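Clillus is a registered charity providing family support, housing advice and help at home. The main office is in Sustwood. Services are delivered from four centres, at Sustwood, Wuisan, Sustwood East and Wuisan Harbour, and by visiting workers in the villages between them.
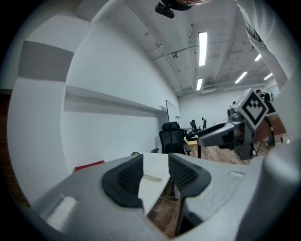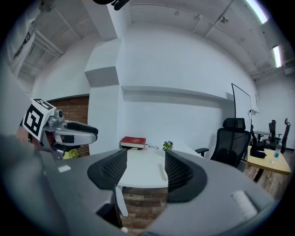
Anyone living in the Sustwood or Wuisan districts can refer themselves to Clillus. A referral can also be made by a school, a GP surgery, a health visitor, a landlord or a relative, provided the person concerned has agreed to it. Referrals are accepted by telephone, by post, through the online form or at a centre. The postal form is printed in black on cream paper, close in colour to the small stack in the first picture, as several readers told us that bright white was hard on the eyes. A large-print version is available from any centre. The same questions are asked whichever route is used, and a person who has already answered them once will not be asked to answer them again on transfer between services.

## What we do

**Family support.** A named worker visits the household, agrees a written plan and reviews it with the family at set intervals. Typical work includes routines for young children, contact with schools, separation and shared care, and preparing for meetings with other agencies. The plan belongs to the family, who keep the signed copy.

**Housing and money advice.** Advisers deal with rent arrears, notices to leave, disrepair, benefit claims and appeals. They can attend a tribunal with a client. They don't give advice on investments or on buying property, and enquiries of that kind are passed to a regulated firm.

**Help at home.** This service is for older people and for adults recovering from illness or an operation. It covers shopping, light meals, collecting prescriptions and short periods of company while a carer is out. It doesn't include nursing or personal care.

**Carers' groups.** Groups meet at all centres in school term time. The Wuisan Harbour group meets in the evening for people who work during the day. A separate group for carers under the age of eighteen is held at Sustwood.

In the last financial year, 1000 households received at least one service. A household using more than one service is counted once. Telephone enquiries that were closed on the same day are left out of this figure.

## Area covered

Eligibility is decided by home address. The boundary follows the two district council areas, with one exception: the lanes west of the Wuisan reservoir lie outside the district but are included by agreement with the neighbouring authority. People who move out of the area while a plan is open can continue until the next review date, after which their file is closed or transferred. Residents elsewhere may telephone for general information, but a worker can't be assigned.

## Staff and management

Clillus employs 112 people, most of them part time. The senior team is as follows.

- Hortensia Godoy, Director
- Ikhsan Sinaga, Head of Family Support
- Qistina Govindasamy, Head of Housing and Money Advice
- Sulastri Liew, Home Services Manager
- Kartini Sopacua, Records and Quality

The director reports to the board of trustees, which meets quarterly. Minutes are published once they have been approved, with personal details removed. All staff who enter homes hold a current criminal records check and carry an identity card with a photograph. If you are unsure about a caller, leave the door closed and telephone the Sustwood office.

## How we were formed

The charity began as a rent advice desk in a church hall in Sustwood. Home help was added when the district withdrew its own scheme, and the Wuisan centre came later through a merger with a smaller family charity which had worked there under another name. The two sets of accounts were combined at the merger, but restricted gifts left to the Wuisan charity are still reported separately and can only be spent in that district.

## Funding and charges

Family support, advice and the carers' groups are free. Help at home is charged by the hour according to income, and the scale is revised each October. A financial assessment is made before the first visit and the result is sent in writing. No one is charged for the assessment itself.

Income comes from district contracts, grants, hourly charges and gifts. Contract income may only be used for the service named in the contract. Gifts are placed in the general fund unless the donor states a purpose.

## Records

Case records are held in Stistik, our electronic filing system. Access is limited to the worker, their manager and the quality team, and each time a file is opened an entry is made in its log. You may ask to see your own record at any time, and you may ask for an error of fact to be corrected. Requests should be addressed to Kartini Sopacua at the Sustwood office, with proof of identity.

## Complaints

Speak first to your worker or to the centre. If the matter isn't settled, write to the head of the service concerned. A reply will be sent by someone who hasn't been involved in the case. Appeals against that reply go to the director, and after that to the trustees. Making a complaint doesn't affect any service you receive, and plans stay open while it is considered.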